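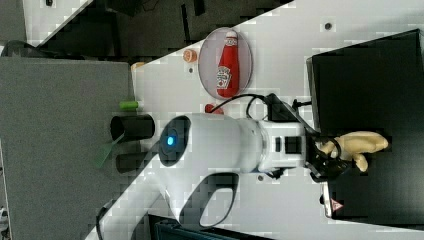
Halvorsen Bench Notes
@halvorsenbench · Thread

Spent most of January collecting pick and place examples for the tabletop model. A few people asked how we run it, so I'm writing it down in one place.

The job is simple to say. Clear the toy food and dishes from the table, one object at a time. A person drives the arm, we record it, and the recording becomes one example. The model we train on it is called Veton.

We aim for 200 good examples per object set. A set is whatever is on the table plus one written instruction, something like "put the yellow toy in the bin." Change the instruction and you have a new set, even if the objects stay where they are.

Last set took two afternoons. We kept 88 on the first one and thought we'd finish the next day. We didn't.

The slow part is the reset. Driving the arm through one pick is quick once your hands know it. Then you put things back, but not exactly back, and that takes more care than you'd think.

If every start looks the same, the model learns the spot on the table and pays very little attention to the object. We had that with the first version. Move the target a hand's width and the gripper closed on air, in the old place, very neatly.

So now there's a reset sheet. It says which objects move this time and which stay put. It doesn't give exact positions. We tried exact positions and spent more time measuring than recording.

Soft toys are a pain in their own way. They give when you squeeze them, so the fingers can be shut tight on a bad grip and the gripper reading looks fine. You find out when you lift. Now the rule for drivers is lift a little, pause, then carry.

The pause is short but it has to be there every time. If half the drivers do it and half don't, the model does something in between that helps neither way. We wrote it into the driver notes in capital letters.
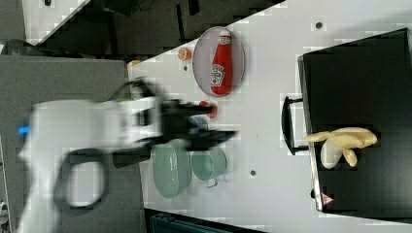 Speed is the other thing drivers disagree on. New people go slow and stop a lot. Experienced people swing across the table fast and then brake hard near the object. Both end up in the data if you let them.

We put a cap on arm speed in the Grindevard software for the second afternoon. The fast drivers complained and then got used to it. Motion blur in the camera views is less of a worry with the cap on, though fast moves still smear some.

What gets thrown out: the driver bumped something that wasn't part of the task, a hand was in view after recording started, or the instruction doesn't match what was picked. That last one happens more than I'd like. Someone reads the line, looks at the table, and grabs what they grabbed last time.

What we keep: a missed first grasp, if the driver recovers without help. I used to throw those out too. Then the trained model would miss once and just hang there over the object. It had never seen anybody try again.

We tag recoveries so we can control how many go into training. Too many and it starts missing on purpose, or that's how it looks from the chair.

Clutter stays on the table the whole time. Plates, cups, the ketchup bottle, whatever. The bottle gets left lying down for most runs in this set. Standing up is a different set and it's on the list.

Each driver does 6 runs and then swaps out. More than that and people get lazy with the reset. They start putting things down wherever their hand happens to be.

File naming is set, object, driver letter, run number. Put the driver letter in. We left it out at first and couldn't tell later whose habit was showing up in the model.

Checking takes around 48 seconds per recording, watched at double speed, start to finish. I tried skipping to the end to see if the object landed. You miss the bumps that way.

Next up is the Bredine set, which is all cups and bowls stacked or nested. Grip from the rim or the outside is still being argued over. I want rim. Will post the driver notes when we settle it.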